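Home Projects Notebook Parts About

Two grippers, one comforter

2 December 2021
Posted in: Grippers and hands

Since April I have been comparing two sets of fingertips for the hand-held gripper. The first set is from Jumlow and it is hard, with a narrow end. The second set is from Hamada, softer, and wider where it touches. Both fit on the same linkage with two screws for each side, so I thought the comparison would take one weekend. It took much longer, and I still have not tested everything I wanted.

My rule was simple. I only use bedding and soft clothes, because small boxes and cups are easy for both sets and I learn nothing from them. A comforter is heavy in one place and almost without weight in another. When you pull the edge, the filling moves away from your fingers, and you hold only the cloth.

The edge is where I always start. If the jaws close on a thin fold, the grip is good and the rest of the comforter can follow. If they close on the thick part, they push the filling out and slide off.
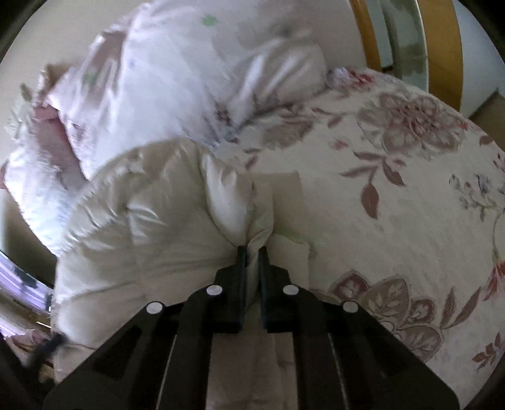 How hard should the jaws close on a quilted edge? Less than you think, in my experience; I stop when the fold no longer slips under a slow pull, and more force than this only presses the stitching and makes the trigger tiring for the hand.

I made 164 grasps for this comparison and wrote the result of each one in a notebook. I counted a grasp as good if I could lift the edge to the height of my elbow and keep it there for 3 seconds. With the Jumlow tips I had more good grasps on the seams. With the Hamada tips I had more good grasps on the flat padded parts, where there is nothing thin to take. I do not want to give percentages, because I was learning during the test, and my last grasps were better than my first ones with either set.

One thing surprised me. The opening matters more than the material of the tip. When I come to a folded comforter with the fingers wide, I can choose which layer I want. When I come with the fingers half closed, I often catch two layers together and do not notice until I pull. The angle is also important, and I now try to come from the side of the fold and stay low.

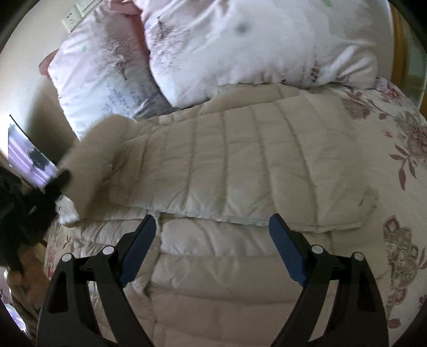 Do you need to calibrate the opening again after changing the tips? It depends on the thickness of the new tips, but I do it every time, with the fingers fully closed and then fully open, and the whole procedure is finished before my tea is ready.

The controller also made some trouble. I use the small Akel board, which reads the position of the linkage and sends it to the laptop. In the first week the numbers jumped when I moved my wrist quickly. I thought the sensor was bad and I ordered a new one, but the real problem was a connector which I had not pushed in completely. I lost some 1795 lines of log because of this. I could have repaired them by hand, but I preferred to do the grasps again.

Then I tried puffy clothes. A quilted garment is smaller than a comforter, so I expected it to be easier, and it was more difficult. The channels go in different directions, the fabric is slippery, and if you hold it at the lower end, all the weight hangs to one side. For the Jumlow tips I had to look for a seam every time. The Hamada tips could take the padding directly - not always, but often enough that I left them on.
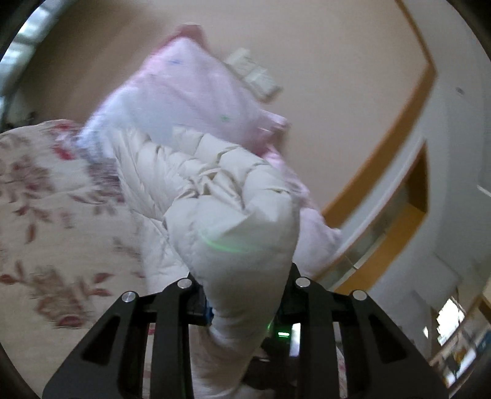 Rattana Ongart read my notes before I posted them and wrote back that I should not judge the narrow tips by clothes with a slippery shell. In her opinion a thin strip of rubber on the inside would change the result completely, and she would test this before buying anything new. She also asked why I did not record the closing force, and I have no good answer to that. The Akel board has a free input for it.

So the rubber strip is next. I have ordered a sheet from Gremari, and I will cut it to the same shape as the Hamada pad so that the surface is equal. If the slipping stops, I will go back to the narrow tips for everything, because I like how they find an edge.

I also want to log faster. For this test I stopped each file at 3000 samples, and with a long, slow pull this was sometimes too short.

Related posts
Cleaning the linkage without taking it apart
Akel board: first week
Which tape stays on a fingertip
Folding towels with one hand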